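Week 9: Queues, Waiting Lines and Why Yours Is Slower
Notes for Operations Basics, M. Swanson's section
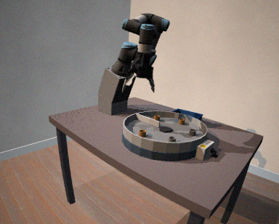 Last week we finished inventory, to widespread relief. This week is about waiting. You have all been training for this topic since you were first taken to a post office.

Three words to get straight before the reading. Arrivals are the people (or trucks, or phone calls) turning up. Service is whatever they came for. Utilization is the share of the time the server is busy. Managers love high utilization because an idle clerk looks like wasted money. A line out the door looks like popularity, at least until the complaints come in.

The trouble is that waiting does not grow in a straight line. Take the simplest model, with one server and random arrivals. At half utilization, the average number of customers in the system is 1. At 90 percent it is 9. At 99 percent it is 99, and someone is asking to speak to Marion. The formula is u / (1 - u), where u is utilization. Please learn it. Please also learn that it counts the person being served, which cost last year's group a lot of marks.

One line or several?

A single line feeding 2 counters beats two separate lines on average wait, and it is also fairer. You can't pick the wrong line if there is only one. Shoppers still tend to dislike it, as a single line looks longer from the door. The Leckie case in your packet covers a garden store that switched over, got nine angry letters, and switched back. Read Catherine Hepburn's memo on page 2 before you decide who was right. I have changed my mind on it twice.

Perceived waiting

People put up with a wait better when they know how long it will be, and when they have something to do. Hence mirrors by elevators. Hence also the magazines at my dentist, which test the theory to its limits.

For next time

Read the Plalach ferry case, skipping the appendix unless you enjoy appendices. Work problems 1 through 4 by hand. Fergus Cruickshank has office hours at 3 p.m. and there is usually a line, so bring a watch and call it fieldwork.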